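Zwischenstand Greifzelle Sundale, Teilprojekt Wartung und Einrichtung
Stand 10. Februar 2026, an die Projektleitung Toder

Vorab kurz: Zelle läuft, aber noch nicht so, wie im Antrag zugesagt. Hauptthema bleibt der Verschleiß an den Fingerbelägen. Ausführlicher Bericht folgt im April zusammen mit der Abrechnung.

Greifer. Beläge an beiden Fingern seit Inbetriebnahme in Gebrauch, Wechsel war nach Plan erst mit der nächsten Wartung vorgesehen. Links zu optimistisch gerechnet. Der linke Belag ist an der Spitze ausgefranst, Material abgerieben, Kanten eingerissen. Rechter Finger deutlich glatter. Einseitiger Verschleiß also, das spricht für einen Versatz in der Mitte: linker Finger kommt vermutlich zuerst ans Teil und schiebt es ein Stück, bevor der rechte anliegt. Nachgemessen ist das noch nicht, Lehre fehlt (bei Skuselau bestellt, Liefertermin offen).

Prüfteil ist weiterhin die orange Handyhülle, hochkant am unteren Ende gegriffen. Matte, gummiartige Oberfläche, schmale Seitenwand, dazu Aussparung und Tastenfeld in der Wand. Haben bewusst kein neues Prüfteil eingeführt, sonst sind die Läufe nicht mehr vergleichbar. Leichte Schmutzspuren an der Hülle stören beim Greifen nach unserer Erfahrung nicht, gereinigt wird trotzdem vor jeder Messreihe. 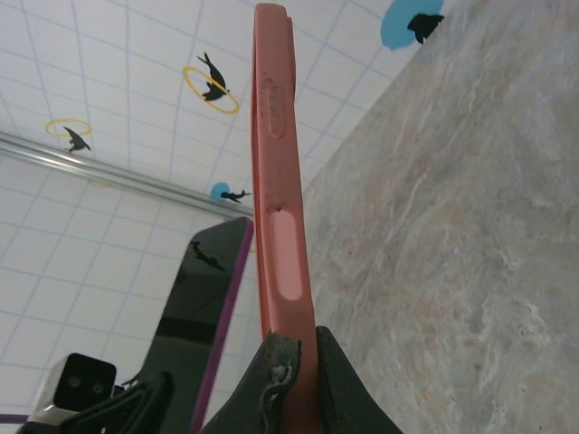 Letzte Messreihe: 123 Griffe, davon 11 mit Nachfassen, kein Teil verloren. Nachfassen fast immer in der zweiten Hälfte der Reihe. Greifkraft wurde zwischendurch nicht verändert. Ob das am Belag liegt oder an der Nullstellung, lässt sich aus den Daten nicht trennen. Wir wollen deshalb erst den Belag tauschen, dann eine Reihe fahren, dann erst die Mitte neu einstellen. Nicht beides auf einmal, das hatten wir im Herbst schon und wussten hinterher nicht, was geholfen hat.

Ersatzbeläge. Muster von Frade liegen vor, 4 Paar, zwei Härten. Die weichere Sorte greift besser an glatten Kanten, hält aber wohl kürzer. Kleben dauert mit Aushärten einen halben Tag, in der Zeit steht die Zelle. Ausserdem muss der alte Kleber restlos runter, sonst sitzt der Belag schief und wir fangen von vorne an.

Sensor und Leitungen. Stecker geprüft, Gehäuse fest, keine Beanstandung. Kabelführung am Arm um eine Schelle ergänzt, vorher Zug auf der Leitung in der Endlage. Seitdem keine Aussetzer im Protokoll.

Wartungsplan. Sichtprüfung der Finger jetzt wöchentlich, vorher monatlich. Belagwechsel künftig immer paarweise, auch wenn nur eine Seite abgenutzt ist. Die Checkliste ist angepasst, hängt aber noch in der alten Fassung an der Zelle, wird diese Woche getauscht.

Verzug gegenüber Zeitplan: 3 Arbeitstage. Holen wir auf, wenn die Lehre rechtzeitig kommmt. Wenn nicht, verschiebt sich die Abnahme entsprechend.

Budget im Rahmen. Posten Verschleißteile wird knapp, bitten um Zustimmung zur Umschichtung aus Reisekosten, Betrag steht in der Anlage.

Offen von Ihrer Seite: Freigabe für den Stillstand beim Kleben und Entscheidung, ob die härtere Sorte überhaupt noch getestet werden soll. Rückmeldung bitte möglichst noch diese Woche, sonst ist der Slot in der Werkstatt weg.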